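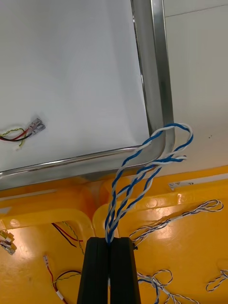 Drinala parts bench, data card

Maintainer: Hui-mei Lam. Labels checked by Po-yen Yip.

Scope

The set covers small electrical parts sorted into trays on one bench. It holds 2265 stills from 38 sittings, all recorded in May. Part classes are twisted pair, wire harness, connector and circuit board. Trays are labelled by material and colour only.

Wire colour is recorded per strand. A blue strand wound with a white one is a single twisted pair, even where it loops over a tray rim. Clear connector housings get their own tag.

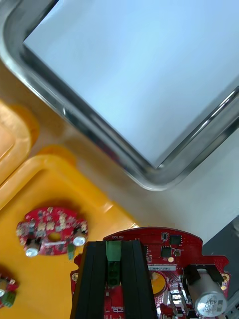

Boards

Red boards come in more than one outline. Round boards with a central hole are tagged "ring"; boards with a curved edge are tagged "arc". A green connector on a board is not labelled separately.

Trays

Steel is polished and the rims pick up reflections. Reflections are never labelled as parts.

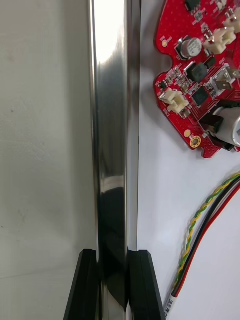
Box edges around steel were redrawn in version 3, after Elsa Savolainen found the highlights had been traced in place of the metal. Boards only partly in view keep their class and take the "partial" flag.

Harnesses in yellow plastic are outlined one at a time, including any label band and end terminals.
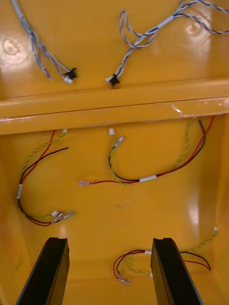
Where harnesses cross, the upper one is outlined first. Glare on the plastic is left unlabelled. Some 70 stills have tangles too dense to separate and carry the class "bundle".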